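**Notes from the Firdale Repair and Lending Library**

February 6, 2026

The lending shelves reopened last week after the winter stock check, and the opening hours have changed slightly. We are now open on Tuesdays from two until seven and on Saturdays from ten until one. The Thursday evening session has stopped for the time being. Very few people were using it after Christmas and the heating bill for the back half of the building is high.

The stock check took longer than planned. We now have 2863 items on the list, counting every drill bit set and every extension lead as one item each. Of those, 53 were out on loan and overdue when we closed in December. Most have come back. If you still have the large tile cutter, please bring it in, no questions asked. There is a waiting list for it and two of the people on it have bathrooms without floors.

**What has been retired**

We took a number of things off the shelves for good. The older of the two pressure washers has gone, along with a sewing machine that had been repaired so many times that Irena Duda refused to open it again. Three wallpaper steamers failed the electrical test. We have kept one for parts. Both petrol strimmers have been sold and the money will go towards a second battery model, which people seem to prefer anyway.

The Driltell cordless drills are staying. There was some grumbling about them last year, mostly to do with the chargers. Please return each drill with the charger it went out with. They look alike but the older ones run at a different rate, and a drill that comes back half charged on the wrong one is no use to the next person.

**Sorting at home**

Celeste Lagos ran an evening on clearing out sheds and kitchens in January, and she has asked us to repeat the main points for those who could not get there. Her advice is to work through one cupboard at a time and to finish it the same day. Have somewhere to put the things you are giving away, somewhere for the things that need mending, and a sack for the rest. If you have not decided about an object by the time the cupboard is wiped down, it goes back in for another year. She does not believe in "maybe" boxes. She had one in her own loft for eleven years.

Kitchen tools are the things we are offered most often, and we can take far fewer of them than people expect. Potato mashers, ladles and fish slices are cheap to buy and almost nobody borrows them. We would like to hear about preserving pans, large stockpots, pasta machines and anything for catering a party. Gloves of any sort we cannot lend, but clean pairs in good condition are useful in the workshop. 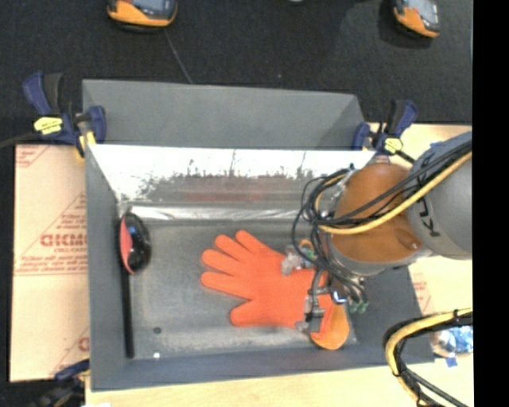 *An orange glove and a long-handled utensil in a grey bin.*

Please wipe things down before you bring them to us, and tape a note to anything that has a fault. "Works but smells hot" is a perfectly good note. So is "lid missing". A box of parts with no note takes an afternoon to puzzle out, and we would sooner spend the afternoon mending something.

Books and clothes should go to the shop on the Pawlak Road corner, who have more room than we do and are open every weekday. They do not take duvets or pillows.

**Repair table**

The repair table runs on the second Saturday of each month, from ten. You do not need to book for small jobs such as plugs, hems, loose handles and blunt knives. For anything that takes longer than half an hour, put your name in the book by the door and Irena will ring you. Lamps are popular at the moment. So are radios, although we can only do so much with the newer kind, where the case is glued shut.

Knife sharpening is by donation. Wrap blades in newspaper or cardboard and carry them in a bag. We can do scissors and shears as well, but serrated bread knives are beyond us.

We have been given a treadle sewing machine dated 1903, in working order, with its original drawers and a tin of spare needles. It is too heavy to lend — it took four people to get it up the step — so it will stay by the window, and members are welcome to use it. Ask for a quick lesson first. The belt slips off if you start with the wheel going the wrong way.

**Money and membership**

Membership stays at the same price until June. The Plorus fund has agreed to a grant of £200 for new shelving in the tool room, and we hope to have it up by the end of the month. Anyone with a spirit level and a free Saturday afternoon would be welcome, and there will be soup.

Late fees are unchanged. If you cannot get to us before closing, leave a message on the library phone and we will extend the loan by a week, provided the item has not been reserved by someone else.

The next newsletter will have the dates for the spring garden tool weekend. Hedge trimmers can be reserved from now, either at the desk or by phone.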